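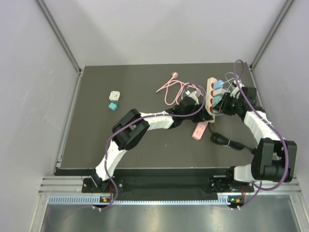 Figure 4. Two robot arms mounted on a rail along the near edge of a dark gray tabletop.

3.2 Plan documents and parcels

The Whitlock regional plan set 13 growth districts and left the land between them as open belt. We matched its zoning maps to 1,608 parcels in Zesberg and Prero. Of these, 349 had been rezoned by August - most of them on the belt's eastern side, where the plan's boundary follows no road or stream.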